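Section 8. Soft Goods: Folding Fleece and Heavy Pile

Applies to Loltenen hand-held grippers used in pairs. Read Section 7 (Shift Start) first if you have just moved over from hand folding.

8.1 What changes at your station

Before the Vinent line was automated, each folder worked a full stack alone and signed for it. Folders now record demonstrations for the line's folding arms and handle the garments the arms reject. Your rate is no longer counted in pieces. The Panyasiri scheduling screen shows accepted recordings, and a slow recording counts the same as a fast one.

Hand folding has not gone away. Heavy pile, hoods and anything with a cord still come to a person at the end of the line.

8.2 Before you pick up the garment

1. Sign in on the Tesach tablet and choose "Bed surface, soft goods."
2. Check that both blue pads are seated on each gripper. Press along the full length of the pad with your thumb.
3. Squeeze and release each gripper 9 times. The fingers should close evenly.
4. Spread the garment and find the main seam. It is your guide for the first fold.

CAUTION: Keep your free fingers away from the linkage arms while the gripper is closing.

8.3 Gripping and lifting

5. Bring the fingertips down to the fleece with the gap nearly closed, then open only as far as you need. Thick pile hides the fabric under it, and a shallow grip takes hold of the loops alone.
6. Close on the fabric and lift slowly. Stop if the sheet comes up with it.

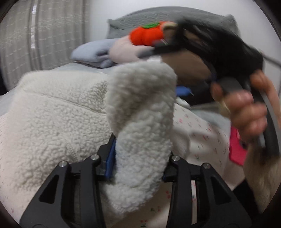
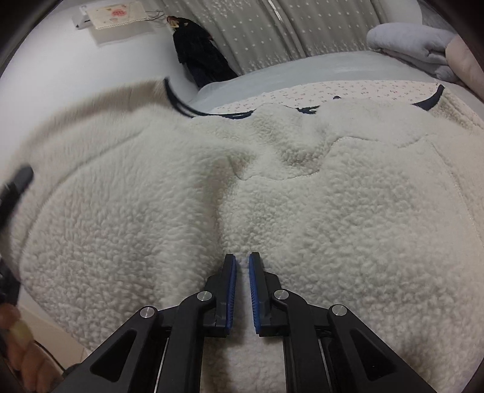

7. Hold the lift until the fold hangs on its own weight, then lay it across.
8. Open the fingers fully before you move away. Pulling out half open drags the pile.
9. Smooth the fold with the closed fingers. Do not use your hand - the recording will be rejected.

NOTE: Drawstrings should be moved clear before the first fold. If one catches in a pivot, stop, put both grippers down and free it by hand.

8.4 Rejected recordings

Code 634 means the tablet lost track of one gripper. Repeat the fold from step 4. Code 1172 means the garment left the work area. Neither code goes on your record. If you get the same code three times in a row, take the grippers to Rodrigo Valente at the tool desk and work from the reject rack until they are checked.

8.5 Breaks and rotation

Change tasks every two hours. Gripper work loads the thumb and wrist in a way hand folding did not, and soreness should be reported the same shift. You may ask to go back to hand folding at any time - pay grade stays the same until the June review, when grades for both jobs will be posted together.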